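This site uses cookies to remember your settings. Accept | Manage

About Stolance

We're a small software company, and we test robot arms in simulation before anyone lets them near a real shelf. We love this work! Most of it is about finding out how things go wrong, and our favorite failure so far came from a task called Uzor: pick up an object, carry it to a turquoise shelf, put it down.
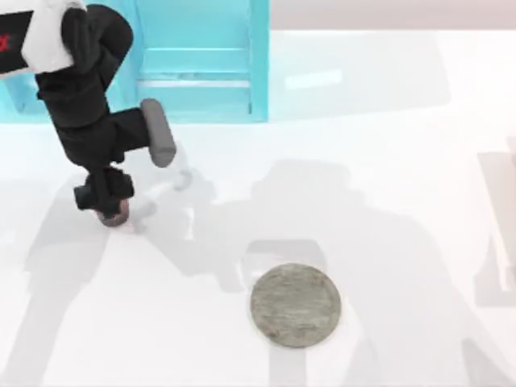
Uzor task: arm, disk and shelf in simulation.

In October we ran it 3,124 times, and in 475 of those runs the arm kept pushing down after it had touched the table. On a real bench that can mean a cracked fingertip (or a cracked table), so we stopped everything and went looking.

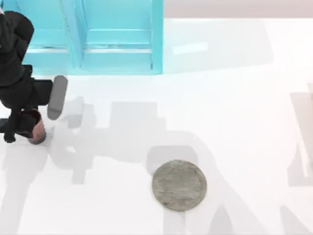
Gripper at the cup-like object, with the disc to one side.

The fault was ours. Dikura, our contact checker, was reading forces one step late, and the safety stop came late with it. Fixing it took 14 lines of code and a lot of cold pizza. We also added a hard floor limit that works even when Dikura is down, and we now rerun the 111 worst cases before every release. 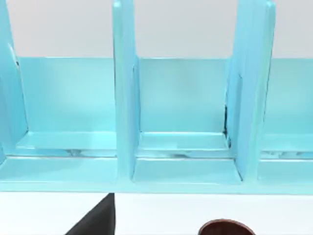
Page last changed: October

The shelf gets its own checks these days, dividers and front ledge included. If you've got a fault you can't explain, send it over, we'd love to see it!

Related
Dasteo: our arm test library
How we log a safety stop
Dikura release notes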